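Getting Through the Dry Months in the Office

Every winter we receive the same letters. The heating is on, the windows stay closed, and by the middle of the afternoon people in the Illach building have scratchy throats and red eyes. I was asked to write something on this subject for the newsletter, and I have tried to collect what we know, what we changed since last winter and what is still open.

First the basic matter. Cold air from outside can carry only little water. When it comes in and is heated, the amount of water stays the same, but the warm air could hold much more, so we feel it as dry. This is why the problem is strongest on the coldest days, and why it does not help much to open the window for a long time in January. Short airing is still good, for other reasons. Air gets stale when many people sit together, and a stale room makes a dry room feel worse.

Last December Elfriede Wyss placed small meters on both floors and read them every Wednesday. On the upper floor the values were most of the time under the level we would like to have. On the ground floor they were better, except in the corner by the copy room, where the printer fan blows warm air directly on two desks. Those desks have been moved to the window side. The colleagues there now complain of the draft, so we will look at this again.

Many of you asked for humidifiers. We have tried two models in the meeting room Msimang, the one with the glass door. The smaller one, a Carnerix, is quiet, but its tank holds too little for a full working day and somebody must fill it after lunch. The larger one is from Zovanness. It runs from morning until evening with one filling, but it makes a bubbling noise which disturbs in telephone calls, and it costs more. If we put one of the larger type in each open area, the offer we received is 2,290 francs, filters for the first year included. The decision will be made after the budget round. Until then, the Carnerix stays in Msimang and the Zovanness stands beside the upper stairs, where the noise annoys the fewest people.

Please do not bring your own humidifier from home without telling us. I know that this sounds strict. A unit which is not cleaned can put into the air things we do not want to breathe, and we had one last winter that had grown a pink layer at the bottom of its tank. If you already have one under your desk, write to me and we will find a solution. The water must be changed every day, also when the tank is still half full, and the tank must be dried over the weekend.

Plants were also suggested. I like plants, and I am happy that there are now more of them on the upper floor, but I must be careful with promises. A few pots will not change the value on the meter in a room of this size. Urs Fankhauser made a nice experiment with all the ferns from the entrance hall collected in one small office, with the door closed, and there the meter went up a little. In the open area we saw no difference. The ferns are back in the entrance hall, and one of them did not like the journey.

Now to the eyes. People who look at a screen blink less often, and dry air makes this worse. It helps to place the screen a bit lower, so that you look slightly down and the eyes are less wide open. It also helps to look away from time to time, to the far end of the room or out to the parking lot. Eye drops can be useful, but if you need them many times a day, please speak with a pharmacist or with your doctor before you continue for weeks. Those who wear contact lenses could try to come with glasses on the coldest days.

For the nose, the advice is simpler. Drink regularly, do not sit directly beside the radiator, and turn the radiator down one step if your neighbors agree. A lower temperature makes the air feel less dry, and in our building the difference between step four and step three is hardly noticed after the first hour. A saline spray is cheap and most people tolerate it well. When the nose runs or bleeds slightly, a soft tissue is kinder to the skin than the rough paper towels from the washroom, which are made for hands. I see many people with a red nose from these towels - it can be avoided.
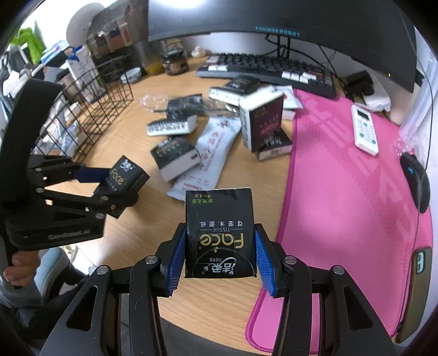
Urs Fankhauser would like it to be mentioned that the temperature matters more than all the machines together, and that his half of the upper floor has been on step three since November without any complaint. He also thinks that 2,290 francs could be better spent on new seals for the north windows, where you can feel the cold air with your hand. I have passed this on. The seals belong to the owner of the building and not to us, but we can ask.

A word about hands. Cold weather, dry air and frequent washing together make the skin crack, mainly on the knuckles. Use lukewarm water, dry the hands fully and put some cream on afterwards. In both kitchens there is now a dispenser with cream without perfume. Last winter we used 132 tubes in the whole house, and many of them disappeared half full into drawers, so we changed to the large 500 ml bottles with a pump. Please leave them beside the sink.

The meters stay in place until the end of March. The values hang on the board near the upper stairs, and Elfriede Wyss will write the new ones below each other so that everybody can compare. If you sit in a place which feels much drier than the board says, tell her the desk and the time of day, and she will bring a spare meter to you for one week. There are two spare meters at the moment, so it can happen that you have to wait a little.

Questions about the humidifiers and the radiators come to me, questions about the cream go to the reception. The next reading is on Wednesday in the morning.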